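Looking after a wooden worktop

Oiled wood is easy to live with once the first few coats are on. Most of the damage comes from standing water near the sink and hot pans put down without a trivet.

Oiling a new worktop

Sand lightly with 150 grit, always along the grain, then wipe off the dust with a barely damp cloth. Let the surface dry before you open the tin.

Put on 4 thin coats of Danish oil with a lint-free cloth. Leave each one for twenty minutes, wipe off whatever hasn't soaked in, and wait overnight before the next. Do the underside and the cut edges too, especially near the dishwasher. Keep heavy things off for a few days.

Lay used cloths flat outdoors to dry. Oily rags left in a heap can catch fire.

Around the sink

The edge of the sink cut-out is where black marks start. Run a dry cloth round it last thing at night, and don't leave wet cups or washing-up bowls standing on the wood. Check the sealant twice a year and replace any that has lifted.
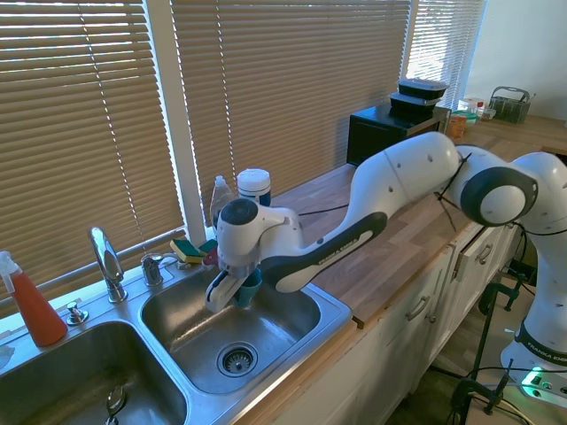 Black marks and rings

Rub pale rings with a little oil on a soft cloth and leave for an hour. Black marks go deeper. Sand the patch with 150 grit, feathering out well past the mark, then oil it twice.

Re-oiling

Drip some water on the wood. If it beads, leave it alone. If it sinks in, the top needs another coat. Ours gets one every September, and the strip by the taps gets an extra one in spring.

Page updated March 2, 2026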